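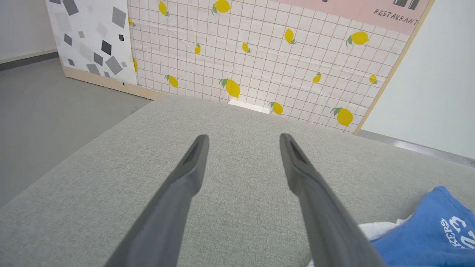
The clothes swap comes back in November 2019

After the swap in October we received many kind messages, and also some complaints, so Elsie Ruddock and I sat down to write what will be different this time.

First, the numbers. You brought 639 pieces, and nearly 500 went home with a new owner. The rest was too much for our two tables, and by the afternoon people were laying T-shirts and towels over the sofa and the chairs in the reading corner. Then it was hard to know which clothes were for swapping and which belonged to a person who only wanted to sit. Tarmo Toom lost his good sweater in this way. If you have a brown one with a zipper and you are not sure how you got it, please write to him.

So, the new rules. Please fold your things at home and bring them in a bag with your name on it. T-shirts go on the long table by the window, sorted by size and not by color. Towels and bed sheets go in the boxes under the stairs. The sofa is for sitting, also when the tables are full – ask Elsie for another box, she has 11 of them.

We take cotton, wool and mixed fabrics. Shirts with printing are welcome, from teams, old jobs, concerts, anything, also when the letters are a little cracked. Last time they were the first to go, and Nilton Bedoya went home with four. We do not take underwear, single socks or anything with a broken zipper.

Many of you asked how to fold a T-shirt so that the print can be seen. Lay it with the face down, bring both sides to the middle with the sleeves inside, then fold up from the bottom two times and turn it over. A very large print will still be partly hidden, but people can open the shirt and look. Please fold it again after.

What stays at the end will go to the shop in Bostgate. Deividas Org drives there the next morning and has space for one more person who can carry boxes.

Doors open at 2 in the afternoon. Coffee is free, cake is by donation.

Laimutė Jaunzems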